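Projects > Automation > Student Reports > Group 2

Teaching a two-handed cup task with hand-held grippers

Project report by Rosimeire Paiva and Edivaldo Honorato
Supervisor: Dalva Barros
Submitted October 31, 2024

1. Aim

The Sesulel project needs recorded examples of simple two-handed handling work. Our part was to demonstrate the separation and stacking of paper cups by hand, using a pair of hand-held grippers in place of the two robot arms. We wanted to know which parts of the task gave usable recordings and which parts would have to be repeated before training starts in November.

Paper cups were chosen by the supervisor. They are cheap and light, and they deform if gripped too hard. A nested stack also hides most of each cup, so the operator has only a rim to work with.

2. Method

The operator holds one gripper in each hand and carries out the task directly. Finger opening and gripper position are logged, along with the camera images. We did not use the remote control station for the main set. An early comparison by Wellington Trindade showed that remote control gave smoother wrist paths but took far longer per cup, and the operator could not feel when a cup was starting to buckle.

Each demonstration begins with both grippers clear of the cups and ends when the handled cup has been released and both grippers have been withdrawn. Recordings were cut to these points with the Nasari script, which also resamples the finger signal. We changed one thing in the script: the start threshold was raised, as small hand tremors were being read as the start of a movement.

The working area is a square wooden table with stands and cables close beside it. The head-height view gives the relation between the two hands, and the views from the grippers give the contact between fingers and cup. In most demonstrations the contact is only properly visible in one of the gripper views, so a recording with either of them missing was thrown out.

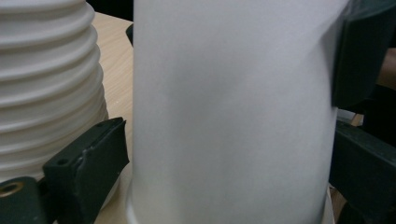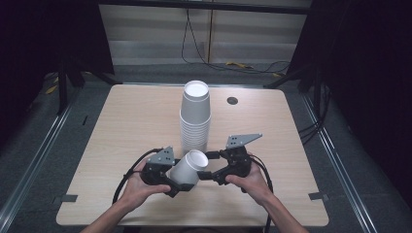
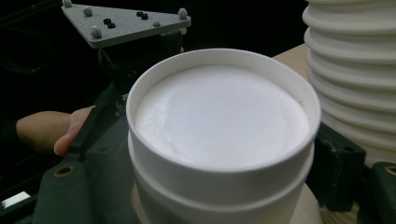 Figure 1. Cup handling with the hand-held grippers. The middle view is from head height; the first and last are from a camera on a gripper.

3. Results

We recorded 126 demonstrations over two sessions. Of these, 42 were rejected. The main cause was lost tracking on one gripper, followed by missing images from one of the cameras. The remaining 84 were passed to Edileuza Godoy for checking and are stored in the Brito folder under the session names.

Separation was the weakest stage. When the fingers closed too low, two cups came away together. When they closed on the rim, the rim folded. The best results came from gripping a little below the rim with one hand and steadying the stack with the other. We marked this as the preferred method halfway through the first session, so the early recordings contain a mixture of styles. They have been kept but carry a separate label.

Placing a cup back on the stack was more reliable. Tilting the cup slightly before lowering it helped it to seat. Operators did this without being told to, and the tilt can be seen clearly in the position logs.

Finger force was not measured. We estimated it from the difference between commanded and actual opening, and the estimate is too coarse to say when a cup wall starts to give.

4. Problems and further work

The gripper cables limited wrist rotation, mostly on the left. Dalva Barros has suggested routing them along the forearm. The clocks on the two grippers also drifted apart during long sessions, and we corrected this by hand at each cut.

Training on the Movivach arms will use around 2000 short segments taken from the accepted recordings. The segment list still has to be checked for the mixed styles described in section 3.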